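Cahier d'atelier, septembre, 16 h 40
Budget matériel : pinces à main, cubes marqués, consommables
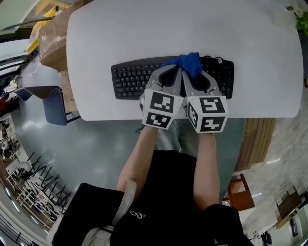 Natália Zeman

Tâche du jour : le chiffon et le clavier. Les deux pinces grises tenues à la main, un cube marqué sur chacune, le chiffon bleu pincé entre les deux doigts au-dessus des touches. Table blanche, clavier noir, câble noir en boucle au coin supérieur droit. J'ai profité de la séance pour noter ce qui manque, ce qui s'use et ce qu'il faudra commander avant que Suqin ferme le budget du trimestre.

Point de départ : nous avons une seule paire complète. Si un doigt casse, tout s'arrête. C'est arrivé au printemps, on a perdu l'après-midi à réimprimer et encore une matinée à recoller le cube et à refaire l'étalonnage. Je demande donc 2 paires supplémentaires, montées et étalonnées d'avance, rangées dans leur boîte avec la feuille de mesures. Radu pense qu'une seule suffirait. Je maintiens deux : une qui sert de secours, une qu'on peut prêter au deuxième poste quand Amarachi travaille en parallèle.

Doigts
Les bouts prennent des marques à force de frotter sur les plateaux. La prise sur le tissu reste correcte mais sur du plastique lisse ça glisse plus qu'avant. Les évidements ovales près du bout donnent la souplesse, c'est aussi là que les anciens avaient fendu. Deux options :
- continuer à imprimer ici. Coût matière négligeable, mais l'imprimante est prise par l'équipe de Radu presque tout le temps et il faut compter le temps de finition.
- faire mouler chez Gaser. Ils ont répondu à Trinidad : délai de 5 semaines après validation de la pièce témoin, prix à l'unité intéressant seulement à partir d'une petite série. Ils veulent un fichier propre, celui qu'on a comporte encore la vieille fixation.
Je penche pour Gaser, à condition que quelqu'un reprenne le fichier. Demandé à Amarachi, elle peut le faire la semaine prochaine.

Cubes et marqueurs
Les motifs noir et blanc sont collés. Sur notre ancien jeu les coins se soulevaient à cause de la sueur et du produit à nettoyer les tables. Un coin relevé, la pose saute et il faut jeter la prise. Devis Farnen pour des faces imprimées directement sur le cube, finition mate. Plus cher que l'autocollant, mais je ne veux plus passer du temps à recoller. À vérifier avant commande : que le mat soit vraiment mat. Ici le sol brille et renvoie la lumière, et avec un vernis satiné on aurait des reflets sur les faces du dessus. Demander un échantillon, une seule face suffit.
Attention aussi à la numérotation. Les nouveaux cubes doivent avoir des codes différents de la paire actuelle, sinon on ne pourra jamais faire tourner deux postes dans la même pièce. Trinidad tient la liste des codes déjà pris.

Caméra de tête
Rien à acheter pour l'instant. Le harnais actuel tient. Par contre il faudrait une deuxième batterie, on coupe trop souvent au milieu d'une série. Ajouté à la liste en priorité moyenne.

Objets et consommables
Le chiffon bleu convient bien : il se voit sur le noir du clavier et il reste froissé quand on le pince. En prendre un lot du même bleu, pas un assortiment. Suqin a trouvé le lot chez Bălan, à voir si la teinte est suivie d'une commande à l'autre. Il faut aussi d'autres claviers, de préférence d'occasion et de tailles différentes, au moins un clair. Le service informatique en garde dans un placard, je leur ai écrit avant de songer à en acheter. Réponse attendue.

Mobilier
Pas de table dédiée dans ce budget. On travaille sur ce que le lieu offre, et la variété nous arrange plutôt. Je demande seulement une caisse à roulettes qui ferme à clé. Aujourd'hui tout voyage dans des sacs et on oublie toujours quelque chose, ce matin le pied à coulisse.

Enveloppe
Suqin annonce 200 euros disponibles tout de suite sur la ligne petit matériel, sans signature. J'y mets les chiffons, la batterie et l'échantillon Farnen. La caisse si ça passe. Le moulage et les cubes définitifs partent sur la ligne équipement du projet Edomon, donc demande écrite avec devis, et le devis Gaser n'est pas encore chiffré port compris. Relancer.

Question restée ouverte avec Radu : est-ce qu'on attend le bras avant de figer la forme des doigts ? Si le bras arrive avec une autre ouverture de pince, les doigts moulés ne serviront qu'à la main et il faudra repayer un moule. Lui voudrait tout geler jusqu'à la livraison. Je préfère commander les cubes maintenant, ils se montent sur n'importe quel doigt, et lancer seulement la pièce témoin chez Gaser. On en reparle à quatre avec Suqin et Trinidad.

À faire
- moi : relancer Gaser (port, pièce témoin), demander l'échantillon mat à Farnen
- Amarachi : fichier du doigt, retirer l'ancienne fixation
- Trinidad : plage de codes libres pour 2 paires
- Suqin : commande Bălan, batterie
- Radu : cotes d'ouverture de la pince du bras, même provisoires

Ajout 18 h 10. Réponse de l'informatique : ils donnent les vieux claviers, à venir chercher avec un carton. Ligne claviers supprimée du budget. Radu a envoyé une première cote, à confirmer par le fournisseur, je la recopie dans le fichier partagé et pas ici tant qu'elle n'est pas sûre.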